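흰 책상으로 바꾸고 나서 생긴 일들

지난 4월에 책상을 바꿨어요. 원래 쓰던 건 어두운 갈색 책상이었는데, 8년 가까이 쓰다 보니 모서리가 다 닳고 컵 자국이 동그랗게 몇 겹으로 남아 있었거든요. 정이 들 대로 들어서 버릴 때 조금 서운하긴 했는데... 새 책상이 들어오는 순간 서운함이 싹 사라졌습니다 ㅎㅎ 역시 새 물건 앞에서는 의리고 뭐고 없네요.

색은 정말 오래 고민했어요. 나무색으로 할까, 회색으로 할까, 밤마다 장바구니에 넣었다 뺐다를 반복하다가 결국 흰색! 주변에서는 다들 말렸어요. 금방 더러워진다, 머리카락 한 올도 다 보인다, 커피 쏟으면 끝이다 등등. 그래도 저는 꼭 한 번 넓고 하얀 책상을 써 보고 싶었어요. 어릴 때 다니던 미술학원에 커다란 흰 작업대가 있었는데, 그 앞에 앉으면 괜히 뭔가 잘 그릴 것 같은 기분이 들었거든요 (잘 그리지는 못했어요).

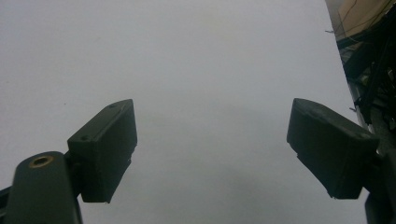 올레시아 리트비넨코 (Olesia Lytvynenko)
블로그 주인장 / 번역하는 사람, 정리는 아직 배우는 중

흰색이라고 다 같은 흰색이 아니라는 것도 이번에 알았어요. 주문할 때 화면으로는 우유 같은 따뜻한 흰색인 줄 알았는데, 막상 놓고 보니 살짝 푸른 기가 도는 차가운 쪽이더라고요. 밝은 회색이라고 해도 믿을 정도예요. 처음 이틀은 '어, 이게 아닌데?' 했는데 지금은 이쪽이 더 마음에 들어요. 오래 보고 있어도 눈이 덜 피곤하고, 빛이 들어오는 쪽은 조금 더 환하고 반대쪽은 차분하게 가라앉아서 같은 상판인데도 자리마다 느낌이 달라요.

가게는 동네에서 버스로 네 정거장 떨어진 제스베르크(Zesberg)라는 가구점이에요. 1974년부터 했다고 간판에 적혀 있는데, 사장님 페렌츠 언털 씨가 말이 참 많으세요. 상판 하나 보러 갔다가 의자 이야기, 경첩 이야기, 따님 이사 이야기까지 듣고 나왔습니다. 그래도 상판 샘플을 창가에 가져가서 보라고 해 주신 건 두고두고 고마워요. 그 말을 듣고도 대충 보고 온 제 잘못이죠, 뭐.

자, 이제 제일 하고 싶었던 이야기. 책상 위에 아무것도 안 올려 두는 버릇 들이기!

저는 원래 책상에 다 쌓아 두는 사람이에요. 사전, 영수증, 먹다 만 과자, 다음 주에 볼 책, 지난달에 봤어야 하는 책... 작업할 때는 노트북 하나 놓을 자리만 겨우 파내서 썼어요. 그런데 새 책상이 오니까 도저히 그 짐을 다시 올릴 수가 없는 거예요. 그래서 전부 바닥에 내려놓고(며칠 동안 방이 난리였어요) 진짜 매일 쓰는 것만 하나씩 올려 보기로 했습니다.

결과부터 말하면 노트북, 스탠드, 연필꽂이. 끝이에요. 나머지는 서랍하고 책장으로 들어갔고, 한 상자 정도는 친구 나타웃네 집으로 갔어요. 나타웃은 받으면서 "이거 너 버리는 거 아니야?" 하고 물었고 저는 대답을 안 했어요 ㅋㅋ

저녁에 일을 마치면 그 세 가지도 옆 선반으로 옮겨요. 처음엔 좀 유난스럽다 싶었는데 이게 은근히 하루를 닫는 느낌이 나요. 커피잔 들고 나가면서 노트북 덮고, 연필 꽂고, 마른 천으로 한 번 쓱. 2분도 안 걸려요. 다음 날 아침에 방에 들어갔을 때 훤한 책상이 기다리고 있으면 그것만으로 기분이 꽤 좋습니다.
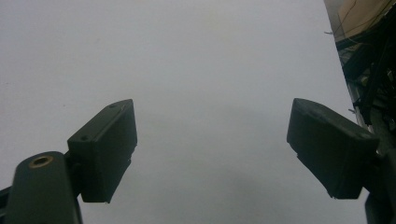

닦는 건 정말 별거 없어요. 미지근한 물에 적셔서 꼭 짠 천으로 한 번, 마른 천으로 한 번 더. 이게 전부예요. 처음에는 욕심이 나서 비크림이니 매직 스펀지니 잔뜩 사다 놨는데, 가구점에서 스펀지는 웬만하면 쓰지 말라고 하시더라고요. 자꾸 문지르면 그 자리만 번들거린대요. 그래서 스펀지는 싱크대로 보냈어요.

볼펜 자국이 한 번 난 적은 있어요. 편지 봉투에 주소 쓰다가 끝이 삐끗해서 쭉! 심장이 철렁했는데, 면봉에 소독용 알코올을 조금 묻혀서 살살 두드렸더니 지워졌어요. 혹시 따라 하실 분은 꼭 안 보이는 구석에 먼저 해 보세요. 책상마다 겉면이 다르니까요.

먼지는... 네, 보입니다. 말리던 사람들 말이 맞았어요. 작은 티끌 하나만 있어도 눈에 들어와요. 그런데 보이니까 닦게 되더라고요. 갈색 책상 쓸 때는 먼지가 없는 줄 알고 살았는데, 없는 게 아니라 안 보인 거였다고 생각하면 좀 무섭지 않나요? 으으.

그림자 이야기도 빼먹을 수 없어요. 하얀 상판은 그림자가 참 예쁘게 져요. 또렷하게 떨어지지 않고 흐릿하게 번지듯이요. 오후 네 시쯤 되면 일은 안 하고 손을 이리저리 움직이면서 구경할 때도 있어요. 마감이 코앞인데 말이죠.

아직 해결 못 한 건 전선이에요. 책상 뒤로 멀티탭 줄이 두 가닥 내려오는데 벽도 하얗고 책상도 하얘서 까만 줄만 눈에 확 띄어요. 흰색 전선 커버를 살지, 책상 밑에 붙이는 그물망을 살지 고민 중입니다. 써 보신 분 계시면 댓글로 좀 알려 주세요. 그물망은 접착식이 여름에 떨어진다는 얘기가 있어서 망설이고 있어요.

의자도 바꾸고 싶은데 그건 통장이랑 상의를 좀 해야 할 것 같고요. 다음 글에는 서랍 안쪽 사진을 올려 볼게요. 거기는 아직 예전 책상 그대로예요.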